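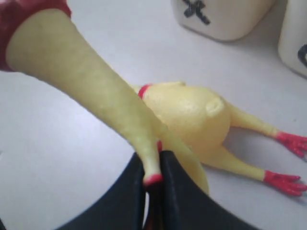

Cendex two-finger gripper holding a rubber chicken by a red tip, wrist camera view.

Cendex Gripper Kit, sold by Gerkadwood

The Cendex kit is a two-finger gripper with a wrist camera, a mounting plate, a cable and a license for the Kuruc grasp software. Gerkadwood lists it as "ready for any object on day one." I have heard that about a lot of grippers, so I bought a bag of dog toys.

Rubber toys are a fair thing to ask of it. They bend, they have long necks and skinny legs, and there is no obvious handle. The sales page sticks to boxes and bottles. Kuruc is supposed to pick its own grip point from the camera view, and on the chicken it went for a thin bit with a red end when there was a great fat body lying right next to it. I would not have chosen that. The sheet in the box talks about "stable center grasps," and I'd like to know whose center they mean.

Over 100 tries with mixed toys, the kit dropped or missed 13. That is decent for soft stuff and a long way from what the brochure lets you believe. Most of the misses were on long floppy shapes, where the software seems to lose track of which part belongs to what.

The fingers themselves I have little against. They are plain, black and a bit shiny, and they close evenly. The camera sits so near the work that anything close to the fingers goes soft, and you can't adjust the focus. Gerkadwood calls this "close-range optimized." Make of that what you like.

Setup took me most of a Monday. The manual runs to 171 pages and the page you want is in the back, under Service. Three of the bolts in my box were the wrong length. Support did send new ones, I'll give them that.

If you already own the older Braken gripper, I see no reason to switch. The Braken has no camera, but you can add one of your own and point it where you please. If you're starting from nothing and mostly handle rigid parts, the Cendex is worth a trial. Get the return terms in writing first.

Comments (3)

Same bolts problem here, ordered in August. They told me it was a one-time mistake.

Does Kuruc still need a login every time you restart the arm? That was the deal breaker for me.

13 misses is better than I get with mine. What finger pads are you using?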